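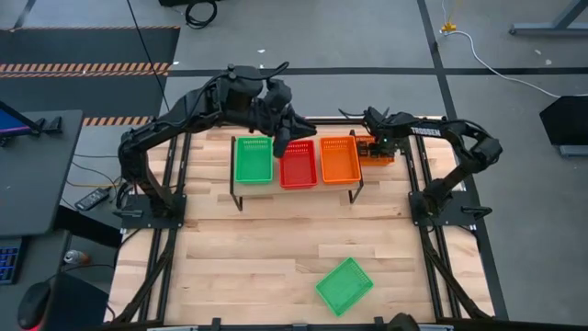 Green, red and orange baskets on the black stand, with one more green basket on the table.

Basket and Supply Table Assistant (part-time)
Zwahlen Storage Supply, Uvilberg

Zwahlen Storage Supply is looking for a part-time assistant to set up, sort and check small plastic baskets before they go out to schools, clinics and offices. The job is 15 hours a week, mornings only, and pays $18 an hour. We would like the new person to start in August.

About the work

We supply small storage baskets in sets. Customers order by color, and most of them use the colors as a code for their own shelves, so a set with the wrong color in it comes straight back to us. You will work from a printed order sheet, pull the baskets, check them and put the set together for packing.

A normal morning includes:

Reading the order sheets and laying out baskets by color
Checking rims, corners and grid sides for cracks, rough edges and leftover bits of plastic
Telling the regular orange from the darker orange (they are two separate stock items and are not interchangeable)
Wiping down baskets that have picked up dust in storage
Nesting finished sets, putting on the label and moving them to the packing shelf
Putting baskets back on the stand in the order shown on the sheet
Clearing the tabletop before you leave

You will also help with the Akis line, our set of desk trays and dividers, when orders are heavy. The trays come in one color only, so the work is mostly counting and boxing. We will show you how the boxes fold.

What we are looking for

You should be able to tell similar colors apart under ordinary indoor light. We do a short color check at the interview using baskets from stock. You should be able to read an order sheet in English, stand for most of a shift with breaks, and lift a carton of up to 18 pounds.

Experience in a stockroom, mail room or store is useful. If you don't have it, apply anyway. Training takes about two weeks and is paid at the full rate.

Please do not apply if you need full-time hours. We have no plans to extend this position, and we would prefer to say so now.

Hours and pay

Shifts run from 8:30 a.m. to 11:30 a.m., five days a week. The rate is $18 an hour, paid every two weeks. There is one paid ten-minute break. Paid sick time starts on your first day. Parking behind the building is free, and there is a bus stop across the street.

Closed-toe shoes are required. We provide aprons and gloves. Lockers are in the hallway next to the break room; bring your own lock.

Who you will work with

You will report to Rosalía Valcárcel, who runs the order desk. Arif Ginting does the training for new assistants and will be with you for the first two weeks. Packing and shipping is a separate team.

How to apply

Send a resume or a short letter with your work history to Rosalía Valcárcel at the address below, or drop it off at the front desk between 9 a.m. and 3 p.m. Include a phone number and the best time to reach you. We do not need references until after the interview.

Interviews last half an hour and are held at the building. If you need an accommodation for the interview or the color check, say so in your letter and we will arrange it.

Zwahlen Storage Supply
Attn: Order Desk, Basket Assistant
839 Skundier Road
Uvilberg

Applications are read as they come in. The listing will be taken down once the position is filled.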